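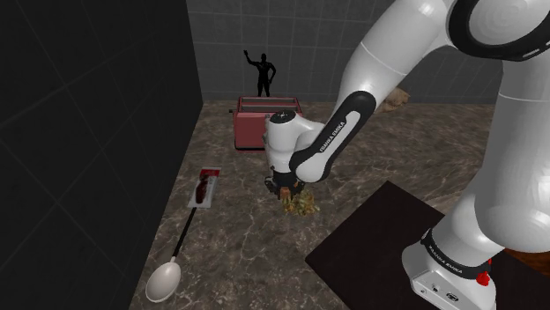

The second period of the Donddale hard water project ran from the beginning of March to the end of May, and this report covers that work and the money spent on it. The project gives free test strips to households on private wells and on the Rukitz supply line, collects the results, and sends each household a short sheet of advice. Most people who return a card mention the kitchen first. Square gray tile with thin, lighter grout lines, like the wall behind the counter at the top of this page, is a surface we get asked about a lot, and the answer depends on whether the tile is glazed. The advice sheet now has a paragraph on grout, which the first version did not.

Progress since the last report

The mailing went out in March to 2,471 addresses. The list was put together from the county well register and the Rukitz billing list. The two lists overlapped more than we expected and it took most of a week to remove the duplicates. A number of envelopes came back marked vacant or undeliverable, mainly from the seasonal cabins on the north side of the lake. We have taken those addresses off the list for the fall.

Each envelope had a letter, a reply card and a stamped return envelope. Households that wanted to take part sent the card back and we mailed them a strip with instructions. This is slower than putting a strip in every envelope, but the first period showed that strips sent to people who had not asked for them were mostly not used. We ordered 1,000 strips for the period. There are enough left over to start the fall round without a new order, provided the storage date on the box holds. The supplier says the foil packs are good for two years if they are kept dry.

Results are entered by hand from the cards. The cards ask for the color reading, the source of the water, whether there is a softener in the house, and whether the sample was taken before or after it. That last question caused trouble. Many people ticked both boxes or neither. Where a phone number was given we called and asked, and where it was not we left the reading out of the summary. The card has been reworded and the new version asks which faucet the sample came from.

What the readings show

Readings from Donddale itself were mostly in the hard range. The wells east of the creek were harder than those to the west, and the difference was clear enough that we would expect it to hold up with more samples. Rukitz was more mixed. Homes near the pump house read lower than homes at the far end of the line, and we do not know why. The utility has been told about this and is going to take its own samples in the summer.

Several households reported a sulfur smell or orange staining. Neither is caused by hardness, and the strips do not test for the cause of either. We send those people the state lab's address and the price list for a full panel. It would help to have a few paid lab tests in the budget for next year, mainly for households that cannot pay for one themselves.

Advice sheet

The sheet was rewritten in April after comments on the first version, which people found too long. It is now one page, printed on both sides. The front has the household's reading and what it means. The back covers water heaters, faucets and shower heads, dishwashers, and counters and tile. The part on counters warns against vinegar on marble and limestone, where it will etch the surface. The old sheet recommended vinegar for all scale without any exceptions. Two readers wrote in to point this out, and they were right. We sent a corrected page to everyone who had received the old one.

The sheet does not recommend any brand of softener. We were asked several times to name one and have decided to stay out of it.

Workshops

Three evening workshops were planned and two were held. The one in Donddale was well attended and ran over by half an hour, mostly on questions about draining water heaters. The Rukitz one was smaller – it fell in the same week as the school concert. The third was to be at the Grelalow hall and was put off when the hall's furnace failed. It is now planned for September.

We had meant to record the workshops and put them online. The sound on the first recording was too poor to use, and we did not try again at the second. A written handout is being prepared in its place.

Spending

The grant for this period was $4,000. Printing and postage took the largest share, followed by the test strips. Room rental came in under budget because of the canceled evening in Grelalow, and that amount has been carried forward for September. Postage went over. The return envelopes were heavier than the sample we had weighed, which put them into the next price band. We have since changed to a lighter card.

No staff time was charged to the grant. Marikar Extension Office covers the hours spent on data entry and phone calls from its own budget, and will go on doing so through the end of the year.

Problems and changes

Data entry is behind. Cards that arrived in the last 10 days of May have been opened and sorted but not entered, so they are not part of the summary in this report. They will be in the next one.

The map we promised is also late. We had planned to mark readings by road, but on some roads there is only one house with a well, and a mark on the map would give away the household. We are now grouping readings by larger areas, and the letter that goes out with the strips will say so.

Next period

The fall mailing will cover the addresses south of the highway that were left out this time. Before then we need to finish the data entry, print the new reply card, and agree on a date with the hall in Grelalow. We would also like to go back to a small group of the households that tested in the first period and ask them to test again, to see how much the readings move with the season.

We are not asking for any change to the grant amount. We do ask that the carried-forward room rental be approved for use in September, and we would be glad to have an answer on that before the end of the summer.

Report submitted Jun 8, 2023

© Marikar Extension Office | Contact us | Privacy | Back to top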